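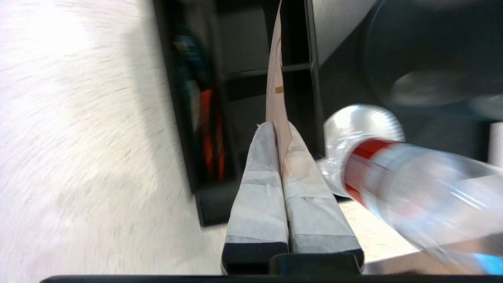

Markosel G3 Bench Arm
Product page -- last updated Dec 9, 2018

The G3 is a single-arm bench unit for shops that handle mixed small goods: paper and card, bottles, boxes, tubes. It is built by Mokmont and sold and serviced by Bustamante. It works at a bench or next to shelving, next to the people who already work there, and takes over the pick-and-pass part of the job.

What it does

The G3 picks up one item at a time and moves it to a spot you have taught it. The two-finger gripper closes in parallel, and you set the closing force for each item type. Thin stock such as card, folded sheets and sleeves is held between the fingers by its lower end. A small camera at the wrist gives the operator a close view of the grip on the bench screen.

Grip surfaces

Bare fingers mark soft card. For paper work we recommend wrapping each finger in tape, in overlapping strips. Rewrap when the edges start to lift. Creases are fine as long as the two inner faces still meet along their full length. Tape is sold by the roll. Do not tape over the wrist cover screws.

What changes for your staff

Most customers ask about this before they ask about speed. In a typical packing room the person at the bench stops doing the reach-turn-place motion all day and starts doing three other things: loading the shelf, checking finished packs, and clearing the arm when it stops on a bad pick. It will stop. Soft or bent sheets are the usual cause, followed by items left lying across the work area.

The Grorkier site has run the G3 since May. The packing room kept the same crew and changed the rotation so that each person spends part of the shift on the arm and part on hand packing. Wrist and shoulder complaints went down. Complaints about waiting for the arm went up until the shelf was moved closer to the bench. We now suggest planning the shelf position before delivery day.

Some tasks stay with people. The G3 does not read handwriting, judge whether a pack looks right, or deal with leaks. It is not meant for lifting anything over a person's hands.

Training

Operator training takes 7 hours and is done at your own bench, with your own goods. It covers teaching a position, setting grip force, wrapping the fingers, and safe restart after a stop. We ask that everyone who will work within reach of the arm attend, including temporary staff.

In the box

Arm and wrist camera
Two-finger gripper with black mount
Bench clamp and floor plate
Stop button on a long cord
3 rolls of finger tape
Printed operator guide

Price and service

Base unit: $1,146 per month on a service lease. The lease includes training, replacement finger tips, and one yearly visit. Extra visits are billed by the hour -- travel is included.

Leases can be ended with 3 months' notice. Returned units must be sent back with the wrist camera attached and the tape removed from the fingers.

To arrange a bench trial, contact the Bustamante sales desk and have ready a list of the items you want handled, plus the width and height of your bench.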